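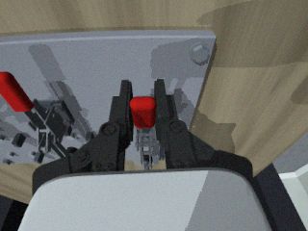
How to Make a Practice Flag for Flag Twirling

New members of the Gilcombe flag group practice with a plain flag for the first season. You can sew one in an evening.

What you need
Light polyester or habotai silk, 1 yard square
A wooden dowel or fiberglass rod, 5 feet long
Polyester thread
A rubber cap for each end of the pole
Electrical tape and two small screws

Cutting and hemming
Wash and iron the fabric first. Fold each of three edges over twice, a quarter inch each time, and stitch close to the inner fold. Leave the fourth edge raw. Cotton works for parades but gets heavy in the rain.

The sleeve
Fold the raw edge over to make a tube the pole can slide into with a little room to spare. Sew it with two rows of stitching and close the top end. Turn the flag right side out and check that the pole goes all the way up.

A long table makes the sleeve much easier to pin straight.
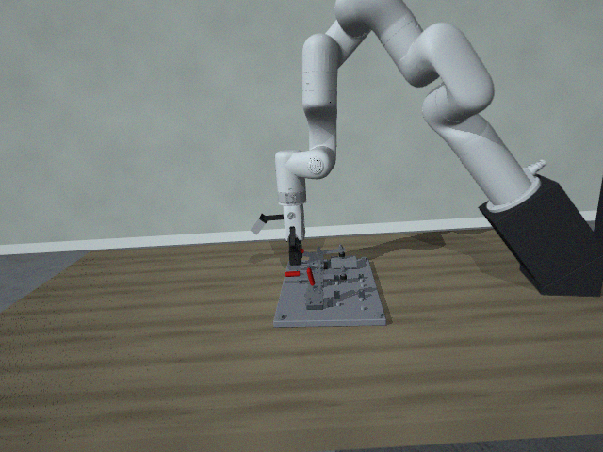

White arm over a long wooden tabletop.

Weighting the pole
Wrap tape around the bottom end until the flag balances just above your grip hand. Henok Gudeta uses 20 turns, but he throws high. Start with fewer and add more after a few tosses. Push the caps on last.

Attaching the flag
Slide the pole in and put one screw through the sleeve near the top and the other near the bottom. Drill small pilot holes so the wood doesn't split. Cover both screw heads with tape.

Bring the flag on Saturday and Jovita Solís will check the balance before you throw it.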